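Home | Projects | Help board | Tools | Join
Print this page | E-mail this page

Gripper lets go of round things
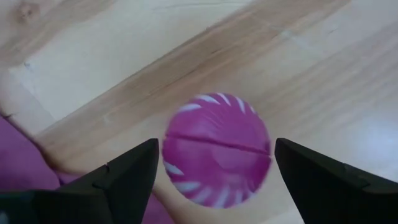 Wrist camera view, fingers either side of the round object.

Posted by Daiane Batista, December

I'm building a small arm on the kitchen bench. Blocks are fine, but anything round squirts forward when the fingers close. The fingers are bare printed plastic and I close them at full speed. Do I need a stronger servo?

wultanon_shed
No. More force will make it worse. You're probably gripping past the widest part – move in another 5 mm before closing. Then glue thin rubber on the inside faces and slow the last bit of travel. I ran 100 picks on mine after that and dropped 4.

Xavier
Mine did the same. Bike tube works.

Letard
What servo is it? I'd get a bigger one anyway.

Login to reply | Back to Help board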